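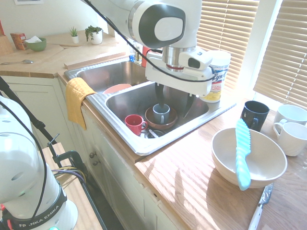

**How much should a small group set aside for its first robot arm?**

Start with the arm, then add the same amount again for everything that touches it: gripper, mount, cables, spare parts, a table that doesn't wobble, and somebody's time to put it all together. If there's money left after that, keep it for the second year.

That's the question we get most, and we love it, so it gets the top spot on our page.

## Who we are

Grelska is a small planning office for people who are about to buy robots and would like to know what they're getting into. We work with schools, labs, workshops and a few very determined hobby clubs. There are 4 of us, plus a storage room in Grundau with far too many brackets in it (we keep meaning to label the shelves).

We don't sell arms or grippers, and we don't take a cut from anyone who does. You pay us for a plan, and you're free to shop wherever you like with it.

## What we do all day

Mostly we read quotes! A quote for a robot looks simple until you ask what's in it. Does the price include the controller? Who pays for shipping if a joint has to go back? Is training one afternoon or one week? We go through it line by line with you and write down what's missing, in words your finance office will understand.

We also care a lot about the job itself. An arm that will be handling mugs and plates needs a different budget from one that stacks boxes, so we ask to see the real room, the real counter and the real dishes before we put a number on anything. Bring a tape measure and your outlet locations and we'll be very happy people.

## Gosling and Werora

Gosling is our budget sheet. It started as one page and now has 124 lines, from fingertips to floor anchors, and you can cross out whatever you don't need. Most first-time buyers cross out more than half.

Werora is our shared parts list. In February we added up what members had spent on small things, meaning clamps, cable ties, adapters and replacement finger pads, and the average for a first setup came to $890. Hardly any of them had budgeted for it. The list now holds 1,572 parts with notes on what fits what, and we add to it every week.

## Working with us

Send us your rough plan, even if it's a paragraph and a sketch. The first call is free and usually runs long, mainly our fault. Fall is our busy season, with so many school budgets opening up, so spring and summer are good times to get in touch.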